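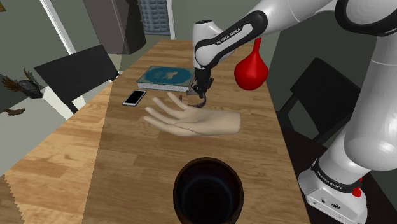 Chapter 6
Sending and Receiving: How Countries Accredit Envoys

Key terms: accreditation, agrément, letter of credence, mission, chargé d'affaires, consul, persona non grata

Start with two countries. Loria and Pollia, neighbors, share a river and a long customs dispute. Each keeps a mission in the other's capital. Loria's has 33 staff. Pollia's is smaller. Both crop up again in Chapter 7, so keep them in mind.

In March, Loria's envoy goes home. Term over, nothing dramatic. Who replaces her? Loria picks, obviously - but Pollia gets a say, and it gets that say early, before any name is made public. This is agrément. The sending state passes the name along quietly. The receiving state says fine, or says no, or says nothing for so long that the silence becomes the answer. It does not have to give a reason.

Two sets of steps, then. Students mix them up every year.

At home: the government chooses. In some systems the head of state signs and it's done. In others the legislature holds a hearing and votes, which can drag on for months. Purely domestic. The other country has no part in it.

Abroad: agrément first, then arrival, then the letter of credence. The letter is addressed from one head of state to the other and asks that the envoy be believed when speaking for the government. Short document, very old wording, handed over in person. Untill that happens the new envoy usually can't do the full job. A copy goes to the foreign ministry beforehand so some work can begin.
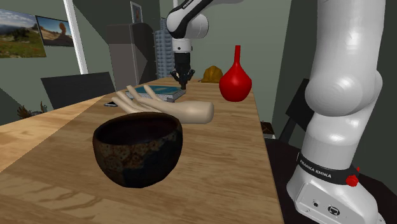
Who runs the mission while the post is empty?
A chargé d'affaires, normally the next most senior diplomat there, who handles daily business until the new envoy has been received.

A post can stay empty on purpose. Leaving a chargé in place for a year or two is a way to show displeasure without breaking relations. Cheap, easy to undo. Watch for it in the case study.

Now size. Not every country can afford a mission everywhere. Nokano, an island state in our exercises, has more than 100 partners on paper and only a handful of buildings abroad. So it uses multiple accreditation: one envoy, living in Awasthi, covers Awasthi and three other states and travels between them to present letters. The host states have to be told and may object. They rarely do.

Consuls are a seperate matter. A consul looks after citizens and trade - lost passports, arrests, shipping papers, births. If 1,000 Nokano citizens work in a port city far from the capital, a consulate there may be worth more to them than the embassy. Consuls are not accredited to the head of state. They get a different paper, the exequatur, covered in 6.4.

Last thing before the main text. Acceptance can be withdrawn. The receiving state may declare a diplomat persona non grata at any time, again with no reason owed, and the sending state must recall that person or end their duties. Section 6.5 works through one such case between Loria and Pollia, start to finish.

Read the sample letter in the appendix before going on to 6.1.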